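A home robot should be judged by the dull jobs

Condeck is taking orders in August for the Plirkadness, a two-armed tidying robot for family homes. You can rent it for 172 dollars a month or pay for a setup visit first and decide later. I think most families should wait, and my reason has little to do with the price.

The sales material shows it putting blocks in a bin. Blocks are easy. They have no lid, no switch and no battery door. Most of what is left out in a child's room takes two hands and some judgment. Somebody has to turn the thing over, find out how it opens, and decide whether it goes in a box or gets a new battery first.

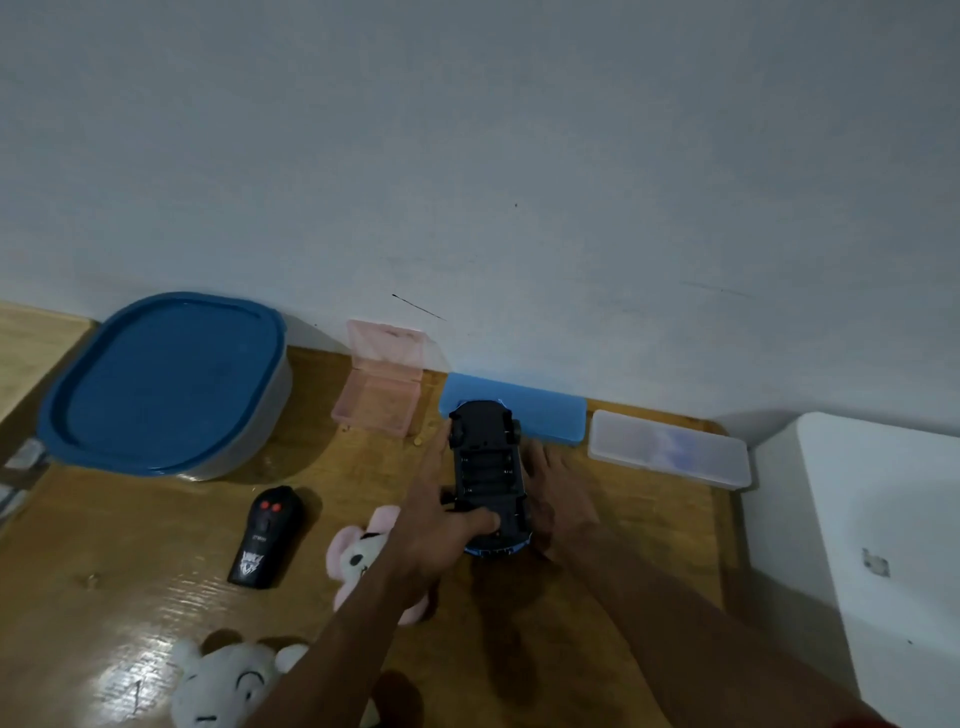

A toy car turned over to show the battery compartment, with the remote beside it.

Kohei Uchida, who handles home trials for Condeck, told me the robot learns jobs like this by watching people do them. He said the company has 687 recorded tasks so far, and that 250 of them involve toys. I asked how many involve opening a battery door. He said 2.

I don't hold that against the engineers. Small parts are hard, and Uchida was straight with me about it. But a parent paying every month is paying for the work that still has to be done at seven in the evening, and picking up blocks is the part a four-year-old can already do.

Grorent, which rents out an older single-arm model, prints a plain list of jobs its machine can't do. Condeck should print one too, and put it on the order page next to the price. If battery doors, hinged boxes and remotes are on it, say so. I would still look at the Plirkadness again next year, and I'd bring my own toys to the demo.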